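Diary, Dec 28, 2024

Up later than I meant to be, and the house so quiet after all the visitors that I took my tea straight upstairs and got on with the Korkadum cell, which I'd promised myself I wouldn't touch until the new year. Well, so much for promises! The real one is bolted down and waiting at work, but the simulated copy has been nagging at me since before the holiday – the far arm would close its gripper a touch early and nudge whatever it was meant to be picking up.

I went back through the settings one at a time, with a biscuit for each (a mistake, by lunch). In the end I slowed the closing move, put the wrist camera's offset back to the value in my old notes, and left the bin in the middle of the rug with the green can and the purple one standing in it, so that every run would start the same way. I kept the nearer arm out of it altogether, gripper empty, because I only wanted one thing to be cross with at a time.

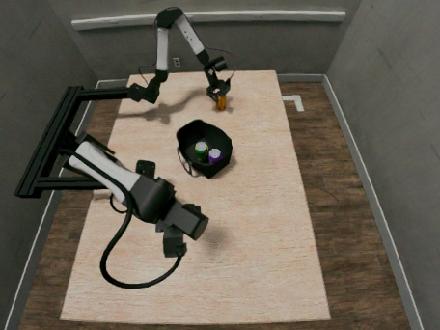

Evening, after supper

Left it going while I peeled the potatoes and came back to 263 runs in the log, 222 of them marked good, a great deal kinder than the last lot before the holiday. I'd like over 3,000 before I trust it, but that can tick along by itself overnight.

Still to do: the long cable on the near arm. It hangs in such a generous loop that I worry about it catching on the bin once both arms are moving, and I want to shorten it here before I go near the real one with a handful of ties. I must also write down the new closing speed somewhere sensible, and not on the back of a Christmas card like last time.

Bed now, with the fan still humming away in the next room.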